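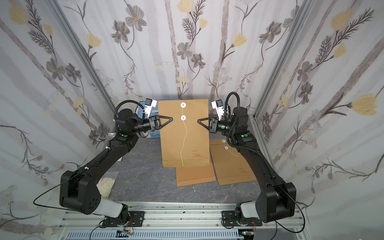

Steslow Bench Rules for Two-Arm Cells, reviewed

Rating: four stars, one withheld for the binder

I have read a lot of safety paperwork in my life, most of it written by someone who had never been pinched. The Steslow rules are a pleasant surprise. You get a binder, a laminated wall card and a roll of floor tape in a yellow that could stop traffic. The subject is small two-arm setups on a shared rail, the sort that spend their days fussing with envelopes and string on a tabletop.

The best chapter is the one on cables. Steslow wants every loop checked with the arm at full reach and again with it folded up, and wants you to write down which pose was worse. I had always checked one pose, the convenient one. It also says to treat the gap between two facing fingers as a pinch point even when both arms are parked, which my knuckles would like to second.

Then there is the green light rule. A green dot on a wrist, says the binder, tells you about the wrist. It does not tell you that you may put your hand in there. I copied that onto a sticky note and put it by the stop button, where it has already started one argument.

The table chapter is shorter and fussier. Clear away whatever the job doesn't use. Bags and spare boxes get their own shelf. Anything with a loose string goes down the same way every time, string toward the operator, and gets logged if it doesn't. We managed this for most of October.

Setup took me an afternoon, including the 70 checks on the first-run list. About 5 of them are the same check in a different hat. The Janen guide, which we used before, has a shorter list and nicer diagrams but assumes one arm, and simply goes quiet when a second one shows up. Peixoto covers two arms very well over 3,000 numbered clauses, and I wish its readers a long and peaceful retirement in which to finish.

Now the binder. The rings don't meet. Page 5, the emergency stop page, fell out the first morning and slid under the bench. I moved the whole thing into a spare folder from Bidedwood and it has behaved since.

Buy it if you run two arms and have people leaning over them. If yours are behind a locked guard, the wall card alone will do, and they sell it separately -- at nearly the price of the set, naturally.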